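Workshop tips: looking after a pair of hand-held grippers

By Fenna Van Loon

We have two hand-held grippers in our workshop, the left one and the right one, and they are in hands for most of the working day. Here are the small habits that keep them in order. Most of it you can do with things from a kitchen drawer.

Cleaning the finger pads

The pads collect skin oil, cardboard dust and crumbs. When the texture is full, the gripper starts to drop smooth things such as cups and spoons, and people think the spring is weak. Clean the pads first, before you touch any screw.

Use a soft toothbrush, warm water and one drop of dish soap. Brush along the rows of dots and then across them. Wipe with a damp cloth, then with a dry one, and leave the fingers open for 26 minutes. I set the kitchen timer for this. Please no alcohol on the pads. With our first set it made the rubber hard, and small cracks came at the tips.

If one pad is worn and the other is still good, change both. A new pad against an old one pulls the object to one side. We order ours from Jastcombe, part 2568, and they come as a pair anyway.

Checking that the fingers meet

Close the gripper slowly on a strip of printer paper and pull. Do it at the tip, in the middle and near the root of the pads. The paper should hold the same in all three places. If it slides out at the tip, loosen the two screws of that pad by half a turn, close the fingers, and tighten again while they are closed.

The vent slots

Dust sits between the slats. A dry paint brush, the cheap narrow kind, is enough. Hold the gripper with the slots facing down while you brush, so the dust falls out and not in. I do not like compressed air for this job — it pushes everything deeper. Mr. Domański at the repair desk showed me one housing which was cleaned only with air, and there was a gray felt inside like in a clothes dryer.

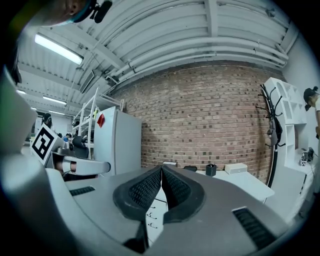 Finger pads and vent slots from below, with the marker of the second gripper at left.

The printed marker

Keep it flat, clean and matte. A fingerprint on the black part can shine under the ceiling lights, and then the tracking jumps. Wipe with a dry microfiber cloth, from the middle to the outside. If a corner lifts, do not glue it down again. Print a new one at 100 percent size and measure the black border with a ruler: ours must be 62 mm. Check also the number before you stick it on. Left and right are not the same, and I have mixed them once, which cost us an afternoon.

Handles

Wipe with a soapy cloth at the end of the shift. Go also under the ring at the base of the handle, where hand cream likes to stay. A cotton swab reaches there.

Putting away

Lay the grippers on a folded towel with the fingers a little open. Pads that are pressed together over a long weekend keep the shape. Do not hang them by the cable.

Write in the notebook what you did and which side. Our last pads were changed in June, and without the notebook I would say it was much later.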